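Clavon pauses two-arm handling cells after grip fault

13/02/2024 – Clavon has asked customers running its Waltness two-arm handling cell to stop unattended work until a software update has been installed. The fault can cause a gripper to let go of a part while the arm is still moving. No one has been hurt.

The problem was first reported in November by a customer in Miyazaki, where a part fell from a raised arm and damaged a fixture. Clavon engineers have since repeated the fault in simulation, in 15 of 500 runs.

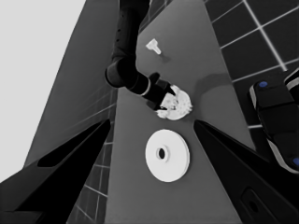
Grip force is set when the fingers close and should be held until the arm has stopped. In affected versions the setting can be lost if the second arm sends a command at the same moment. Parts with an even edge are less likely to slip. A lumpy, notched piece like the white one held over the tabletop gives the fingers less to hold, and most of the drops were with shapes of that kind.

"We should have caught this before release," said Mitra Rezaei, head of product safety at Clavon. "Our tests used one arm at a time – that has changed."

The update will be sent to all sites within 10 days. Until then, cells may be used at reduced speed with an operator present and the guard closed.

Customers with questions should contact Lộc Võ at the Clavon service desk in Plirneck.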